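Harbor Notes: Pellisow Feeder Service Moves to Two Calls a Week

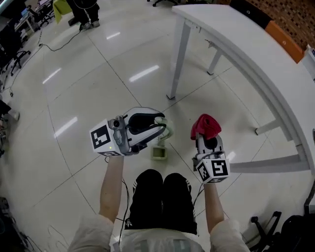

Hand-held grippers over a white tiled floor.

The Port of Oakley will handle two calls a week from the Pellisow feeder service beginning in March, up from one. The line confirmed the change to terminal users last month and has asked for berth windows at 5 a.m. and 4 p.m.

The first vessel on the new rotation is the Cirkerska, a 152-meter container ship that has worked the Cistau run for the past two seasons. She will load at Cistau, call at Oakley, and go on to Pellisow before turning back. A second ship of similar size will sail the same loop in the opposite direction.

On her last call at Oakley the Cirkerska discharged 1,425 tons of cargo, most of it bagged rice, floor tile, paper rolls, and canned fish. Outbound boxes carried lumber, animal feed, and empty drums. The line expects the mix to stay much the same through the spring, with more refrigerated boxes once the fruit season opens at Cistau.

Berth 4 has been assigned to the service. Depth alongside was checked after the winter dredging and no draft limit applies to ships of this class. The inner fender on the north end is still out for repair, and masters are asked to keep clear of the marked section when warping along the quay.

Truckers should note the following. The gate for Pellisow cargo will open one hour earlier on ship days. Export boxes must be in the yard by noon on the day before sailing, and late boxes will be held for the next call. Import boxes get five free days, counted from the end of discharge. Storage after that is charged at the existing rate.

Refrigerated boxes need a plug booking before they reach the gate. The yard has added a row of outlets behind the transit shed, but the older row near the scale house will be shut off for rewiring until the end of April. Drivers who arrive without a booking will be sent to the waiting lot on the access road.

Bulk and general cargo users at Berth 5 are not affected. Fertilizer and gypsum ships will keep their present order of arrival, and the grain conveyor stays available on request through the terminal office.

A revised berth schedule will be posted at the gatehouse and sent to agents before the first call. Requests for changes to a window should reach the harbor office by 4 p.m. the day before the ship is due.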